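Notes for the Zirkdale session, 6/11/25

Start with what Flornora sells, as the leaflet skips it. The kit is a hand-held gripper, a charging base, a case and a year of the Sturnex software. You carry the gripper round a room and do the job by hand, and the recording goes off to train an arm. No arm in the box. Say that twice.

Price: 279 a month for one unit, minimum term four months. Replacement pads are extra. Pause for the groan.

What we did with it. We had 2 units on loan and kept 81 recordings from the first fortnight. Most were pick-and-place jobs with small stationery, plus some shelf work. Setting up took a morning, mainly the software login. Go quickly here, the setup slides are in the handout.

Next slide -- the wide view. Point out how much of the room comes in along with the gripper: shelving, stairs, ceiling lights. Ask people to think about their own building before they order.

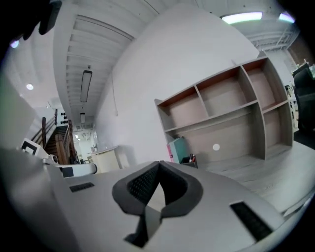

Kwak's objection, which I should read out in full, was that a wide view is only worth paying for if the software uses it, and that Sturnex gave no way of checking which recordings it had thrown away or why. Fair point. We asked Flornora and were told a rejection list is planned for June. I would not buy on the strength of that.

Good points: the grip is comfortable for either hand, new people pick it up fast, and support answered every email. Bad points: the case is too tight for the charging base, and exports have to be done one at a time. If anyone asks about battery life, we didn't measure it properly. Say so.

Recommendation: rent for the minimum term, one unit, one task. Choose the task first. Don't sign up for the yearly plan until exports are sorted out.

Leave ten minutes for questions -- the handout has the price sheet on the back.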